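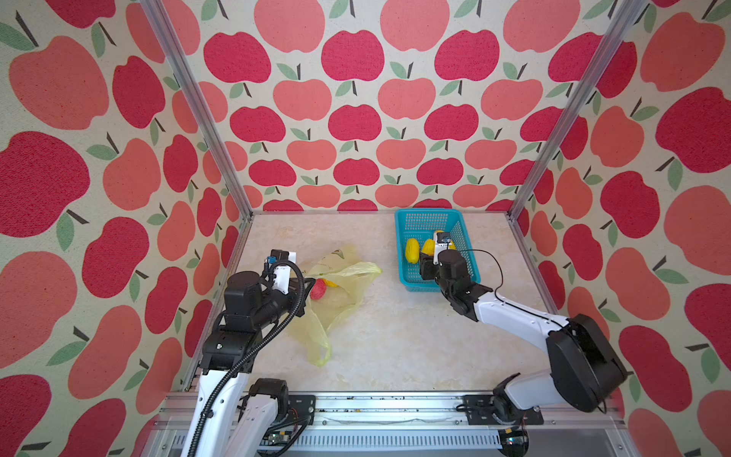 Yellow fruit in the teal basket, apples on the wall.

14/04/2021 | by Kunon

I keep my fruit in a plastic basket with many small holes, so the air can pass. Before, I used a closed bowl and I lost too much. The yellow foam nets I leave on until the day of eating. They look a little silly, but I find fewer brown marks.

The apple pattern I like very much, the raspberry red more than the salmon. I saw a similar fabric in Selby in September and I still regret that I did not buy it.

Next time I will write how I cut the fruit without making my sleeves sticky.

7 comments | 148 shares
Last updated: 5 days ago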